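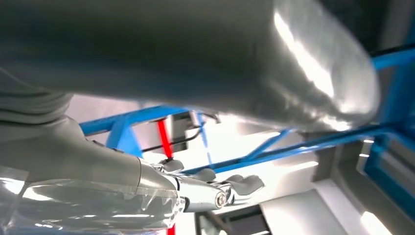 Unterarm mit Folienumwicklung, Roboterhand mit gepolsterten Fingerkuppen.

Schutzhüllen gehören in die Risikobeurteilung

Ein Kommentar von Mawar Hutapea

Wer einen Roboterarm in Klarsichtfolie wickelt, ändert die Maschine. Der Satz klingt überzogen, solange man die Folie als Verbrauchsmaterial bucht. In den Werknormen der meisten Betriebe kommt sie deshalb gar nicht vor. Geregelt sind Greifer, Werkzeugwechsler und Kabelpakete, für eine Umhüllung genügt der Zuruf.

Technisch ist die Trennung nicht haltbar. Eine Folie mit Falten und freier Überlappungskante kann sich lösen, in einen Gelenkspalt geraten oder die Wärmeabfuhr verschlechtern. Glänzende Flächen erzeugen Reflexe, die ein optisches System als Kontur auswerten kann. Für die Kontaktbewertung an kollaborativen Arbeitsplätzen gilt dasselbe: Gemessen wird meist am blanken Gehäuse, betrieben wird der Arm umwickelt.

Die Hausregel von Larik, an der Szabolcs Pap und ich mitgeschrieben haben, verlangt seit April drei Angaben je Hülle: Material, Befestigungsart, Wechselintervall. Die Kante muss außerhalb des Schwenkbereichs des Handgelenks liegen. Nach 10 Betriebsstunden folgt eine Sichtprüfung, danach eine je Schicht. Ein Wechsel des Materials löst eine neue Bewertung aus, ein Wechsel der Rolle nicht.

Poul Bisgaard von Urnarent hält das für Papierarbeit. Sein Einwand, eine genähte Hülle mit Herstellererklärung sei einfacher zu verwalten, trifft zu. Sie kostet aber Beweglichkeit am Gelenk und ist bei kurzen Versuchsreihen selten rechtzeitig da. Folie wird also weiter verwendet werden, auch dort, wo die Betriebsanweisung sie verschweigt.

Strittig bleibt die Grenze zur wesentlichen Veränderung. Ich würde sie dort ziehen, wo die Hülle ein bewegtes Gelenk überdeckt oder im Sichtfeld eines sicherheitsrelevanten Sensors liegt. Alles andere lässt sich mit einem Eintrag im Wartungsbuch und einer benannten Person erledigen. Der Entwurf liegt bis 29. März zur Stellungnahme aus, Änderungsvorschläge bitte mit Bezug auf den jeweiligen Absatz.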